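Making Bubble Tea at Home: Kitchen Tips

Posted Jan 23, 2021

Dried tapioca pearls keep for months in the cupboard if the bag is closed tight. Once it's open, move them to a jar with a lid. If they crumble to powder when you squeeze one, they're too old.

Don't rinse the pearls or soak them first. Drop them straight into water that is already at a full boil, and use a big pot. Stir gently until they float, then turn the heat down to medium and put the lid on halfway. Go by the time on the package, then bite one. A white, chalky center means it needs longer.

Drain the pearls and put them in brown sugar syrup while they're still warm. Use them within a few hours. Cooked pearls go hard in the fridge, and the microwave only softens them for a short while.

Brew the tea at double strength. Ice and milk thin it out more than you'd expect. Black tea is the usual choice, and the cheap bags work fine.

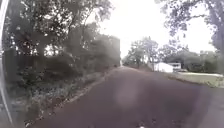 If you use powdered creamer, stir it into the tea while it's hot. It clumps in anything cold. Fresh milk goes in last, after the ice.

For cleanup, fill the pot with warm water right away. Starch that has dried on comes off with a long soak and a plastic scraper. Wide straws can be washed with a bottle brush. I use the Brilel one, which is narrow enough to go all the way through.

Leftover syrup keeps for two weeks in the fridge and is good in coffee.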